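Print this page
E-mail this page
Search this site: Enter keywords Go

Replanning Grasps in a Divided Tray
Final project report, Robotics Software Lab, Vondisville
Forough Vahidi
April 20, 2024

1. Task

The project adds a grasp replanner to Kanholm, the planning package used in our lab course. Kanholm plans one motion from the current joint state to a grasp pose and then runs it open loop. This works on a bare tabletop. It works badly in a tray, where the walls leave only a narrow range of approach angles and a small error in the object pose puts a finger on a wall.

My goal was to check the pose again just before the final descent and replan only the last part of the motion. I did not change the low-level joint controller.

2. Simulation setup

All work was done in simulation with a Franka Emika arm and a two-finger gripper. The tray sits near the front of a white table and has a divider inside. The right part holds a raised blue insert with a mottled surface, which I kept because it gave the segmentation step trouble. Room textures and loose items on the table change from one scene file to the next. The planner treats anything outside the tray as an obstacle and does not try to identify it.
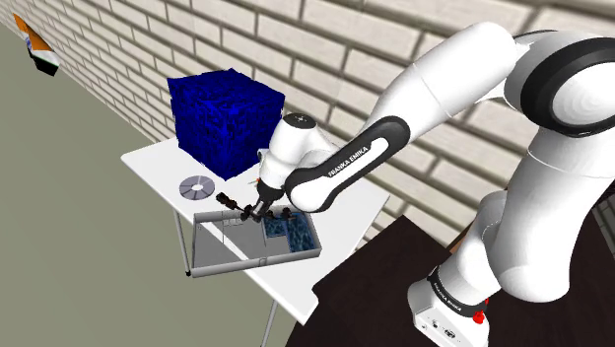
3. Software

The code has three nodes. The perception node takes a depth image and a color image and returns a list of object poses with a confidence value. The planner node is Kanholm with my changes. The third node, called Skatura, decides when to stop, look again, and ask for a new plan.

Skatura stops the arm at a pre-grasp pose above the tray. It requests a fresh pose and compares it with the one used for planning. If the difference is under a threshold, the old plan continues. If not, the last segment is planned again with the tray walls and the divider added as collision boxes. In the first version I left out the divider, and most of the early failures were finger contacts with it.

Collision boxes are padded by a fixed amount. I tried scaling the padding with pose confidence, but the planner then often found no path at all near the walls – I went back to the fixed value.

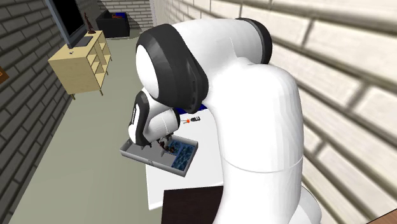 Figure 2. Gripper fingers reaching into the tray, beside the blue insert.

4. Tests

I ran 1296 trials in total, over the full set of scene files. Of these, 303 triggered a replan. The planner was given a limit of 1000 sampling iterations per request, and a request that reached the limit counted as a failed trial. This happened 13 times, always with the target close to a tray wall.

Small objects lying close together remain a problem. The perception node tends to merge them into one, and the grasp is then aimed at the middle of the group. Replanning does not help, as the second pose has the same error as the first.

The speckled surface of the insert also produced false detections. Following a suggestion from the Yazdani group, I masked the insert by height before running segmentation. That removed most of them, but it also hides anything lying on top of the insert.

5. Remaining work

– Split merged detections before planning
– Move the threshold out of the source code and into the launch file
– Log the rejected plans (only accepted ones are saved now)
– Repeat the tests with a second camera position

The scene files and launch scripts are in the course repository under the project folder.

Print this page | E-mail this page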